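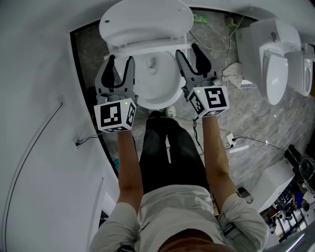
Toilet seat

A toilet seat is a hinged unit fitted to the top of a toilet bowl. In its usual form it has two parts, a ring for sitting on and a lid that closes over the ring. Both turn on the same pair of hinges at the back of the bowl, so that each can be raised separately. Some seats are sold without a lid, mostly for public restrooms.

Shape and size

Seats are made to match the bowl and are sold as round or elongated. A round seat fits a shorter bowl and is common in small bathrooms. An elongated seat extends further at the front. D-shaped and square seats are made for particular bowls and are seldom interchangeable with other models.

The ring may be closed or open at the front. Open-front rings are common in public buildings, closed ones in homes. Small bumpers on the underside of the ring keep it from resting directly on the rim, and similar bumpers under the lid rest on the ring.

Materials

Most modern seats are plastic or molded wood. Plastic seats are usually polypropylene or a harder thermoset resin such as urea-formaldehyde. Polypropylene is light and slightly flexible. Thermoset seats are heavier, keep a gloss longer and resist scratching, but can crack if dropped on tile. Molded wood seats are pressed from wood flour and resin and finished with enamel, which may chip at the edges. Solid wood seats are varnished and need to be kept from standing water.

White is the most common color. Ceramic whites differ slightly between makers, and a new seat may not match an older bowl.

Hinges

The hinges are held by two bolts passing through holes in the ceramic behind the bowl opening. On many bowls the bolts are tightened from below with wing nuts. Where the underside can't be reached, as on many skirted and wall-hung bowls, top-fix hinges with expanding plugs are used. Plastic hinges don't rust, while metal hinges are stiffer but may corrode if cleaned with bleach.

Soft-close hinges contain a damper that slows the fall of the ring and lid. Quick-release hinges let the whole seat be lifted off its posts for cleaning. A raised lid should lean back past 90 degrees, or it may fall forward on its own. A thick lid or a tank set well forward can prevent this.

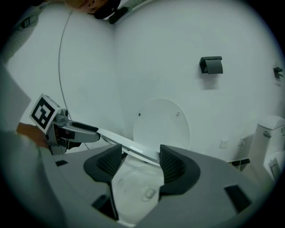
Cleaning and wear

The ring is cleaned on both sides, with attention to the bumpers and the area around the hinge posts, where dirt collects. Mild detergent and a soft cloth are suitable for all common materials. Abrasive powders dull the finish, and acidic bowl cleaners are meant for the ceramic only.

For cleaning the rim, the ring is raised and leaned against the lid. It is best lifted from the front or by both sides, as repeated pulling on one side twists the hinges.
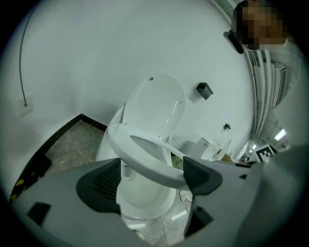

A ring that shifts sideways usually has loose bolts, and tightening them by hand is enough in most cases. Overtightening can crack the ceramic. Missing bumpers let the ring rock and put strain on the hinges, and they can be replaced separately. A seat with a cracked ring should be replaced, as the crack can pinch the skin and is hard to keep clean.

See also: Toilet bowl, Bidet seat, Bathroom fixtures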